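4. Demonstration at the Open Day

4.1 Setting and visitors

The demonstration formed part of the January open day at Parkinside, where the Loltholm group has its teaching labs. Visitors could walk in at any time between the opening talk and the close of the building. The desk at the main entrance logged 603 people, and 600 of them agreed to have their visit counted in this study. Most came to the robot room as part of a longer tour, so the time they spent with us was short and could not be planned in advance.

We kept the task simple enough to explain in one sentence: a tool goes into a toolbox. Earlier demonstrations by the same group (Shehu and Tsoukalas, internal report) had used colored blocks, and visitors often asked what the blocks were for. With household items this question did not come up. Visitors asked about speed, cost and safety instead.

Each session lasted 10 minutes. Theano Tsoukalas gave the spoken introduction and Tullio Dal Bello ran the station. Two screens beside the enclosure showed camera views to people standing too far back to see the table. One of them carried the wrist view (Figure 1), with the fingertips always at the lower edge.

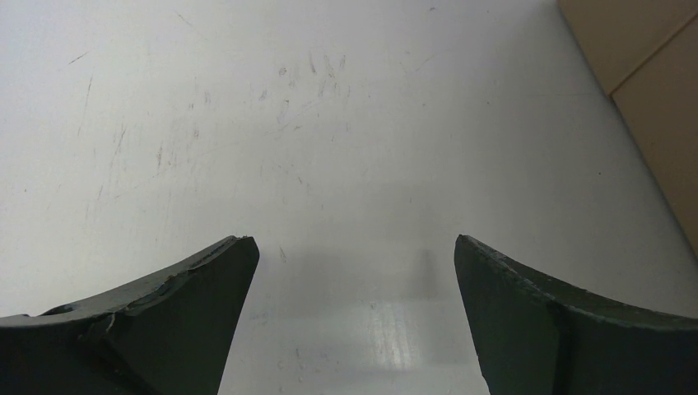

Figure 1. Wrist view of the work surface, gripper open.

Children tended to watch the screens and adults tended to watch the arms. Several visitors looked back and forth between the two before they asked a question. Mimoza Omerović, who took the field notes, marked each question with the stage of the task at which it was asked. Questions asked while the arms were still were longer and more general than questions asked while they moved.

Comments on wear were more common than we had expected. Visitors pointed out the scratches on the white table and the rubbed coating on the fingers, and some took these as a sign that the station was in regular use. One visitor from Gillanmont, a packaging firm, said he trusted it more for that reason. We had planned to replace the tabletop before the event and are now less sure that this would have helped.

The second screen carried the overview (Figure 2), which shows both arms on their shared rail with the open toolbox between them and a screwdriver in the tub. 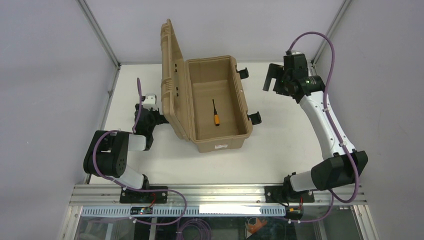
Figure 2. Overview of the two-arm station with the toolbox open.

4.2 Coding of visitor questions

Questions were coded by Omerović and Špela Pavlović, working separately from the same notes. We used the Kolev scheme without changes, apart from an added code for remarks about the condition of the equipment. Where the two coders disagreed, Fatos Shehu read the note and made the final choice. Remarks made by visitors to each other were left out unless they were then repeated to a member of staff.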